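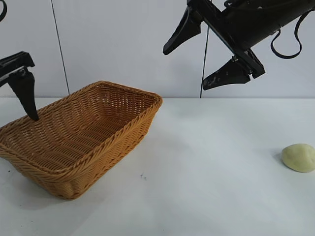

Do reminder calls get more first-time voters to enrol? In our ward they helped a little, mostly among renters who had moved since January.

Home | Projects | Civics | Contact

Halima Mussa and I compared two halves of Windeck ward before the council election. The roll listed 2,366 addresses. We left cards at all of them and phoned only the Grutthorpe Road side — 12 evenings of calls from the school office. Enrolments rose on both sides, slightly more where we called. Wrong numbers were the main problem, and we didn't record them properly until the second week. Next time we would use one call sheet.

Tavion Nguyen-Tran, 2022-07-03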